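How I Clean Out My Kitchen Before a Move (Without Losing My Mind)

29 Dec 2021 by Szekeres

So we've moved four times in nine years, and every single time the kitchen has been the room that nearly broke me. The bedroom is just clothes. The living room is books and a couch. But the kitchen! The kitchen is 80 tiny decisions before lunch, and half of them are about a lid.

The last move was from Jallton to Irkberg this past July, and it was the first one where I went to bed on the last night feeling sort of okay. A few people have asked me how I did it, so I'm writing down the whole thing in the order I did it. It takes me three weeks of evenings. You can squash it into one if you have to (I have, and I was a crank the entire time).

Start with the freezer

I know, you want to start with the boxes. Leave the boxes. Go stand in front of your freezer with a piece of paper and write down everything that's in there, and then tape the list to the door. That's your dinner menu for the next three weeks. We ate some very odd meals in July – fish sticks with leftover curry sauce was a high point, believe it or not – but I only threw out one bag of peas and something in foil I couldn't identify.

While you're eating down the freezer, stop buying anything that comes in a jar. This is the hardest rule for me because I love a jar. I had three kinds of mustard open. If a recipe calls for something you don't have, skip it or use something close. I made a lot of soup.

Do the pantry in one go

The freezer can be slow, but I do the pantry in a single evening, with everything out on the floor. Put on music or a show you've already seen. I make four piles: eat before we go, take with us, give away, and trash. Flour and sugar go in the eat pile if the bag's open, because an open bag of flour in a moving box is a thing you only do once. Spices I take, but I smell every one first. If it smells like dust, it goes.

The give away pile goes out the door the very next day. Put it in the car that night if you have one. Mine sat by the front door for eight days on our second move, and bit by bit I took things back out of it.

Pack the stuff you never use

Week two is for boxes. Anything you use twice a year gets packed first, and you'll be amazed how much of the kitchen that is. The roasting pan, the cake stand, the good platters, the cookie cutters, the fondue thing from my aunt. I get small boxes for all of it. Big boxes are a trap in a kitchen, you fill one with plates and then it lives on that spot of floor forever.

Plates go in on their edges, like records, with a sheet of paper between each one. Bowls nest with paper between. Glasses I stuff and then wrap. I used to buy bubble wrap, but now I use our dish towels and cloth napkins and all the odd socks, and those needed to get to Irkberg anyway.

Write on the side of the box, never the top. I put the room, then two or three actual things that are inside. "Kitchen – platters, gravy boat." When you're staring at a wall of boxes at eleven at night, the word "misc" will make you want to cry.

Clean as each cupboard empties

I picked this up from our third move, when I left all the cleaning to the last day and was scrubbing shelves while the truck was outside. Now, the minute a cupboard is empty, I wipe it down with warm water and a bit of dish soap, let it dry with the door open, and then shut it. Once it's shut it is off limits! I put a strip of painter's tape across the door so everyone in the house knows. By the end of week two, most of the upper cupboards were taped and I felt so smug.

The oven I do on a night when we're having sandwiches. Racks come out and soak in the bathtub on an old towel, and I spread a baking soda paste over the inside and leave it until morning. It wipes out with a damp cloth and a lot of patience. Don't get the paste on the heating elements. And please check your tub drain afterward.
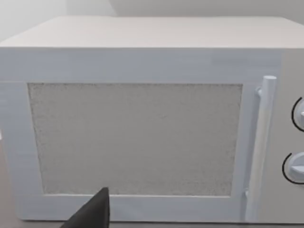 Then there's the fridge, and I do it in two rounds. The first round is the week before, when it's still full-ish: take out one shelf at a time, wash it, put it back. The second round is the night before, and by then it should just be milk, butter, eggs and whatever you're having for breakfast. If the fridge is coming with you, it needs to be empty and defrosted, with towels on the floor, and I give it a whole day for that. Ours stayed behind with the apartment, thank goodness.

Pull out anything that pulls out, too. I found a whole wooden spoon, a birthday candle and 19 bottle caps behind the stove. Sweep first, then mop, or you'll just be making mud.

The survival box

Okay, this is the part I get excited about. In the last few days you live out of one box, and that same box is the first one you open at the new place. It rides in the car with you. Mine's a plastic tub with a lid that snaps, and this is what went in it:

One pot and one frying pan
A sharp knife, wrapped in a towel, and a small cutting board
A bowl, plate, mug and fork each
Can opener (I forgot it in Jallton and we had to go buy one to eat beans)
Dish soap, a sponge, two towels
Coffee, and whatever you need to make the coffee
Salt, oil, pasta, a jar of sauce
Trash bags, scissors, tape and the marker

Everything else gets packed. It feels drastic, but it's so freeing to have one pot. Dishes take five minutes. I nearly didn't unpack the rest.

What I spent

My whole supply bill was 80 dollars, and most of that was small boxes and tape. I could've spent less if I'd started asking at the grocery store sooner, they were giving away perfectly good apple boxes all summer. The paper was free, it was the leftover stack from the Rinevov community newsletter, which we'd been getting by mistake for years. The drive was 704 miles and I lost one wine glass and the handle of a mug, and I've decided to be proud of that.

On the last morning

Leave yourself an hour. Really, an hour, with the truck already loaded. Wash the breakfast things and put them in the tub. Wipe the counters, the faucet, the light switches and the fronts of the drawers. Open every single cupboard one more time, even the taped ones, and run your hand along the top shelf if you can't see up there. I found my measuring cups that way. Take out the trash, and take photos of each wall in the empty kitchen if you're renting, including the inside of the oven and the fridge.

Then peel off all that painter's tape. I forgot one strip, over the sink, and remembered it two hours down the highway.

Next time I'm going to write up how I set up the kitchen on the other end, because I did that in a totally different order and I have opinions about where the forks go. If you have a good trick for packing pot lids, please leave it in the comments. I still just throw them in with the towels and hope.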